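搬进合租房之前的验房清单（附批注）

7月 · Svatopluk Brabec · 阅读时间3分钟

Westov这套房子我验过一回，签字那天是星期三。下面每一条，都对应我当时懒得弯腰的一个地方。

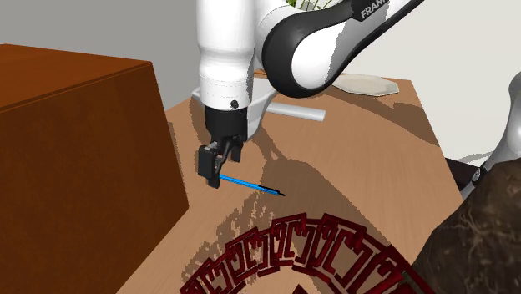 带一支笔，当场写，当场让房东签。回家再补的清单，房东一律称为“文学创作”。

□ 水龙头：冷热各放满一分钟。
批注：厨房热水要等很久，够我把租约重读一遍，可惜读的时候已经签完了。

□ 水槽下方：伸手摸管子接口。
批注：中介说那是冷凝水。冷凝水不会带着菜叶。

□ 插座：拿手机充电器逐个试，共12个。
批注：卧室床头那个纯属装饰。

□ 窗户：全部开一遍，关一遍，锁一遍。
批注：朝Gotedura街那扇只肯做前两件。

□ 烟雾报警器：按测试键，看背面日期。
批注：声音极好，隔壁Kubíček家的狗可以作证。

□ 门锁：换锁芯，300克朗，自己出。
批注：前任租客人很好，他的三个前室友我就不知道了。

□ 墙面：霉点、钉孔、旧裂缝，量好长度写进去。
批注：退租时房东扣了我1,560克朗补墙，那条裂缝的岁数比我大。

□ 暖气：夏天也要拧一下阀门。
批注：没拧。十月份拧的，阀门留在了我手里。

□ 电表、水表：抄数，双方签字。
批注：Balside物业只认签过字的数。

□ 押金：3,000克朗，收条上写明退还期限。
批注：“尽快”不算期限。

未通过的项目写在背面，注明谁修、哪天修完，一人一份。

评论 12 · 分享 3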